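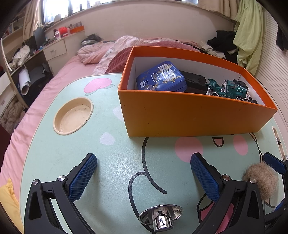
Figure 1. An open box of mixed household items on a folding table.

What Happens to Things We Stop Using? A Study of Household Storage in Trondlow
Kiri Tipoki and Eliécer Castaño
Oct 13, 2021

1. Background

Trondlow has one charity shop, Fledetti, and one council transfer station on the Londance road. Both take small household goods. Even so, most of the people we know keep things they no longer use, usually in cardboard boxes in a cupboard, a garage or a spare room. We wanted to find out how long these boxes stay where they are and what makes people finally open them.

The topic came out of our first-term unit on consumption and waste. Most of the class readings dealt with packaging and food. There was much less on toys, tins, cables and other small durable goods, so we chose those.

2. Method

We surveyed 28 households in June. All were within walking distance of the Flores Street shops. Each household filled in a two-page form covering the type of home, how long they had lived there, what they stored and where. We left the forms in letterboxes with a cover note and picked them up the following week.

We then did longer interviews with six of the households. These took place at the kitchen table in most cases and ran for half an hour. Eliécer did the interviews and Kiri took notes. We did not record audio, as two people said they would prefer we didn't.

We asked everyone to leave out clothing and furniture. People tend to have a separate system for clothes, and furniture is hard to forget about.

3. Results

Of the 28 households, 22 had at least one box that had not been opened in the past year. Renters had fewer boxes than owners, but they had often moved the same box from one address to the next without unpacking it. One renter had carried a box of kitchen things through three flats.

The most common contents were toys, empty tins and jars, chargers, and paper. Toys were kept for the longest. Parents said they were saving them for younger cousins or for grandchildren, though only a few had passed any on so far. Tins were kept because they were seen as useful — for buttons, screws or biscuits at Christmas.

Cables and chargers came up in every interview. People were not sure what the cables belonged to and did not want to throw out the wrong one.

When we asked what would make them sort a box, the main answers were moving house, a new baby and a death in the family. Only two households mentioned the council's hard rubbish collection. Several people did not know which day it was on, and one thought it had been cancelled.

4. Costs

The self-storage place near the highway charges 700 dollars a year for its smallest unit. Two of our households rented one. One of them had spent more than 4,000 dollars over the life of the rental and told us the contents were probably worth less than that. The other was using the unit during a renovation and planned to give it up.

Storage at home looks free, but it takes up space that people said they wanted for other things. A family of five in a two-bedroom unit had one wardrobe given over entirely to boxes.

5. Limits of the study

Our sample was small and came from one part of town. The streets we covered have a lot of older houses with sheds, so the results may not hold for the newer estates. People also filled in the forms from memory, and in two of the interviews we were shown boxes that had been left off the form.

6. Recommendations

The council could print the hard rubbish dates on the rates notice. Fledetti could put a list in its window of what it does and does not accept, as four households said they had been turned away once and had not gone back. A swap table for chargers at the library would also be cheap to run.

If we did the project again, we would go back to the same households after a year and ask about the same boxes.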